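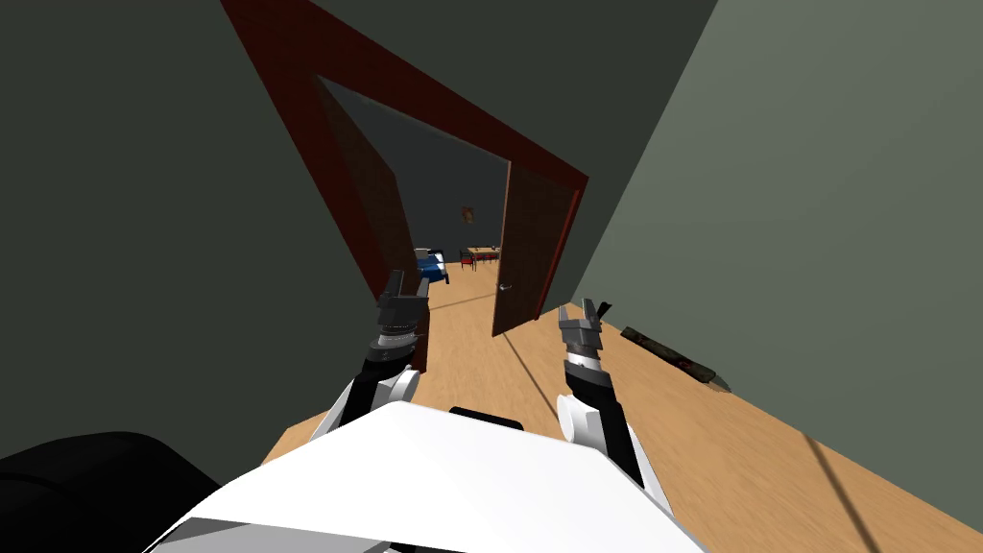

住まいの内装設計を手がける株式会社グレストホルム(Grestholm)は、戸建住宅および集合住宅の改修を対象とした床材・建具の統一仕様「ヴォヌセント(Vonusent)」の受付を、2024年12月1日より開始いたします。本仕様は、居室と廊下の境目における床の段差と色調の不揃いを解消し、住戸全体をひとつながりの空間として整えることを目的とするものです。明るい色の木の床が廊下から敷居へ、さらにその先の部屋へと続き、戸口を濃い赤褐色の木枠が縁取る構成は、本仕様が基本とする考え方に沿ったものです。床を淡く、枠を濃くすることで、部屋の区切りが遠目にも読み取りやすくなります。

■開発の背景
既存住宅の改修では、居室ごとに工事の時期が異なることが多く、床材の厚みや色が部屋の境で切り替わる例が少なくありません。当社が6月に改修経験者200名を対象として実施した聞き取りでは、完成後に気になった点として、敷居まわりの段差、建具枠と床の色の不調和、見切り材の目立ち方が上位に挙がりました。当社はこの結果を踏まえ、設計部門と施工部門の合同により仕様の検討を進めてまいりました。

■仕様の概要
床材は明色系を中心とする6色、建具枠は濃色系を含む15種から選択いただけます。床と枠の組み合わせのうち、当社の設計担当者が推奨するものを31通りに整理し、見本帳としてまとめました。推奨外の組み合わせについても、現地の採光条件を確認のうえ個別に承ります。
敷居部分は、既存の下地の高さを測定したのち、廊下側と居室側の仕上がり面をそろえて施工いたします。下地の傷みが認められた場合は、補修の範囲と費用を事前に書面でお示しします。既存の建具を残し、枠のみを交換する工事にも対応いたします。 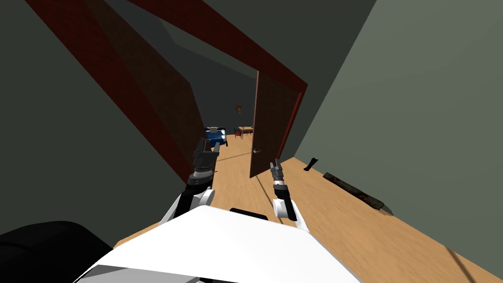
淡色の木の床と開口部(イメージ)

■施工体制
床工事はバコ工務(Bako)が、建具枠の製作はミルサイド木工所(Milside)がそれぞれ担当いたします。両社と当社は、採寸から引き渡しまでの工程表を共有し、居住しながらの改修にも対応できるよう、部屋単位での工事区分を設けました。家具の移動および一時保管については、見積書に別項目として記載いたします。

■設計責任者のコメント
グレストホルム 内装設計部長 ハディザ・アデイェミ(Hadiza Adeyemi)
「戸口は、一日のうちに何度も通り過ぎる場所です。そこで足元の感触や色が途切れると、住まい全体が細切れに感じられることがあります。ヴォヌセントでは、枠の色をあえて床より深くとり、開口の形をはっきり見せる組み合わせを多く用意いたしました。長くお住まいの家にも取り入れていただきたいと考えております。」

■受付方法
お申し込みは、当社各営業所の窓口および郵送にて承ります。見本帳の貸し出しをご希望の方は、住戸の間取り図と現在の床材がわかる資料を添えてお申し出ください。現地調査の日程は、受付後に担当者よりご連絡いたします。集合住宅にお住まいの方は、管理規約における床材の遮音に関する定めをあらかじめご確認くださいますようお願い申し上げます。

■本件に関するお問い合わせ
株式会社グレストホルム 広報室
※本資料に記載の仕様および選択肢は発表時点のものであり、予告なく変更となる場合があります。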